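Search stories Enter a title or keyword Go

THE THIRD HOOK

The contract with Truvemgate specified 500 accepted examples. An example was one key bunch moved between a stool and a hook, in either direction, with both arms reporting and no dropped readings. The operator's name did not appear in the contract. The operator was listed as Station 2.

Station 2 was the front room of a flat in Fota. The operator had signed for the equipment in December and had cleared enough floor for the base to turn. The television and the shelf of trophies stayed where they were. The guidance from Marchetti, who wrote the task sheets, was that homes should be left as found.

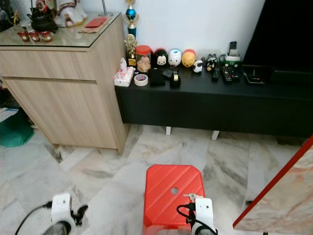 Work began at seven each evening. The operator put on the headset, took hold of the two handles and waited for the tone. The left handle had a dead zone near the end of its travel. This had been reported under fault code 2 and closed without a visit. The operator learned to lean into it from the shoulder.

The task sheet gave the hooks as left, middle and right. It gave no order of preference. After the first 100 examples the review software, Itis, returned a note: RIGHT HOOK UNDER-REPRESENTED. The operator checked the log and found that the note was correct. The right hook needed the longest reach, and the elbow joint complained at full stretch, so it had been left until last on most evenings and then left out.
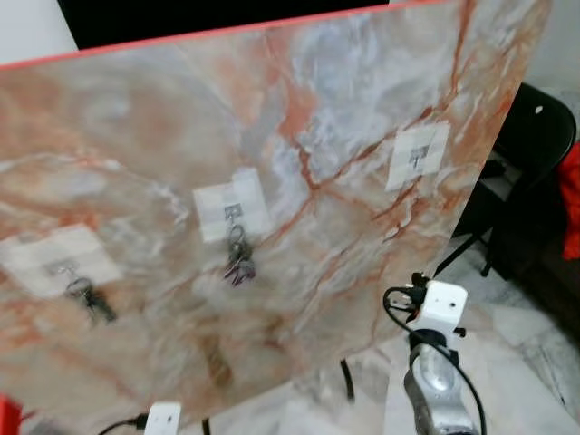
A correction was scheduled for Friday. The operator wrote the plan on the back of an envelope: right hook only, both arms, no rest until the batch was full. The first attempt was rejected for speed. The second was rejected for hesitation. Itis defined hesitation as any pause longer than the median pause of the same operator, so each slow evening made the next one easier to pass. The operator considered this for some time with the handles at rest.

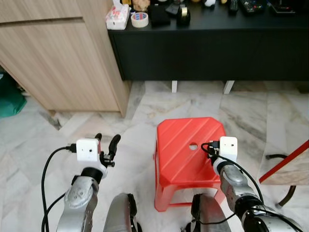
Right arm at the stool, Station 2.

By nine the batch was half full. The operator had stopped looking at the keys and was looking at the place where they would go. The arm followed. It occurred to the operator that the log held every reach made in that room since the start of the contract, including the bad ones, which were kept in a separate folder and also paid for, at the lower rate.

The headset showed a message from Itis. It was the first that had not been a fault or a count.

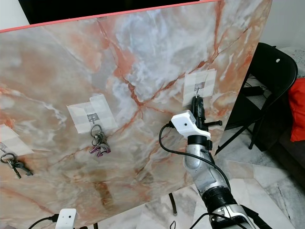
Why do you slow down before the hook?

The operator typed with one finger on the side panel: To find out where it is before I touch it.

The message cleared. The tone sounded. The next attempt had the same pause in it, a little longer than the one before, and it was accepted. The operator opened the left handle past the dead zone, brought the arm back over the stool and waited for the tone again.

Contact the editors | Copyright the author, all rights reserved | Back to top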